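Tundanel Players Bring a Mill Town's Story Home to Stultow

September 22, 2019

If you have walked past the old grange hall in Stultow on a weeknight lately and heard stamping, singing and the occasional burst of laughter through the windows, you have been listening to a new play finding its feet. The Tundanel Players, the small ensemble that has been making its own shows in the river towns for years now, is getting ready to open "The Pimow Ledger," a piece the company has built from scratch out of letters, account books and a good many long evenings of talk.

The ledger of the title is a real one. It belonged to the company store in Pimow, just up the valley, and it lists what 164 mill families bought on credit over one hard winter: flour, lamp oil, boot laces, a single orange here and there. The ensemble first came across it in March, when a family cleaning out an attic offered it to the Pimow library, and the actors started reading the entries aloud to one another just to hear how they sounded. (They sounded wonderful, by all accounts, and a little heartbreaking too.)

From there the work went the way it usually goes with this group, which is to say slowly and with a lot of soup. Each performer picked a household from the book and began improvising around what it had bought and what it had gone without. Some of those sketches grew into full scenes, others shrank to a line or a gesture, and a few turned into songs. The whole ledger has 2673 entries, and the company is fond of saying that any one of them could have been a play. 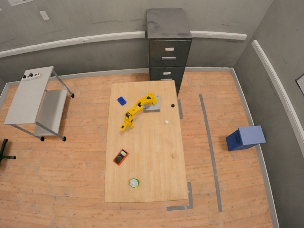 Does a person need to know the history of the Pimow mill to follow the show?

Everything an audience needs is in the first ten minutes, when the cast sets up the store, introduces the families and explains how credit worked. People who grew up with the history will catch a few extra jokes, and there is a one-page timeline in the program for anyone who likes to read up before the lights go down.

The company has kept the staging plain. There is a long counter, a ladder and a pile of flour sacks, and the actors move these around themselves as the store becomes a kitchen, a mill floor and, in one lovely stretch near the end, a frozen river. The music is played live on fiddle and pump organ, the organ being on loan from the Teixeira Playhouse, which has also lent a set of lights and a very patient crew to help hang them.

Readers who saw the ensemble's last piece will remember how much of it was spoken straight to the audience. "The Pimow Ledger" does some of that too, but there is more dancing this time, and the 3 big group numbers have been reworked again and again since the first open rehearsal. Neighbors who came to that rehearsal were asked to write down whatever stayed with them, and several of their notes changed the ending. The mill whistle is in the show thanks to one of those notes, so do be ready for it, as it is every bit as loud as the old one!

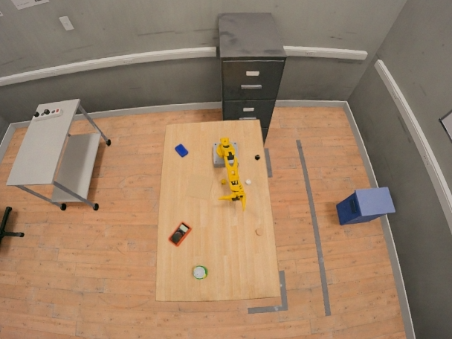
Tickets and Getting There

The play runs for two weekends at the Stultow grange hall and then moves to the Teixeira Playhouse for a short stay. Seats are pay-what-you-can at the grange, where the benches are unreserved and a cushion from home is a fine idea. The Playhouse has its usual prices, with a discount for students. The show lasts under two hours, including an intermission with cider and pie, and children who can sit through a long story are very welcome.

Tickets are on sale at the Pimow library desk during opening hours and at the door before each performance. Parking at the grange fills early, but the field across the road will be open for cars, weather permitting.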